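Section 4: Mounting and Aiming Your Zutow Desk Lamp

You've built the base and clipped in the arm, so now comes the fun part! A well-aimed lamp makes a bigger difference than most people expect, and the whole job is done in one sitting with the hex key from the bag.

1. Turn off the lamp and unplug it.

2. Set the base at the back of your desk, on the side opposite your writing hand. Your hand won't throw a shadow over the page.

3. Loosen the elbow screw half a turn and raise the head until the bottom of the shade sits 500 mm above the desktop.

4. Tighten the screw until the arm stays put when you let go. Finger-tight plus a quarter turn is plenty.

Caution: Never tilt the head so far back that the shade rests on the power cord.

5. Plug the lamp in and press the dial once. It starts at 60 percent, a lovely setting for reading.

Before you go any further, look up. Ceiling lights have a lot to do with how your lamp will feel, and a bright panel over a white tabletop can bounce glare right back at you.

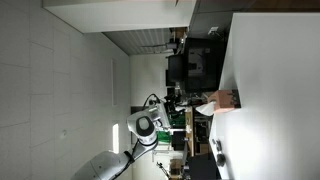 Photo: Danang Harahap

6. With the ceiling lights on, lay a glossy magazine where you normally work. If you see a bright patch on the page, slide your chair or the magazine a little to one side -- small moves go a long way.

7. Now turn the dial up slowly until the page looks even from edge to edge. Full power is 900 lumens, and it's great for model kits, sewing and anything with tiny parts.

8. Hold the dial down for three seconds to save your setting. The ring blinks twice (so satisfying!) and the lamp will come back to that level every time.

Note: If the ring blinks red, the head isn't fully seated. Unplug the lamp, push the head in until it clicks, and start again from step 5.

For the optional Stiletti clamp, which fits the edge of a desk in place of the base, see page 139.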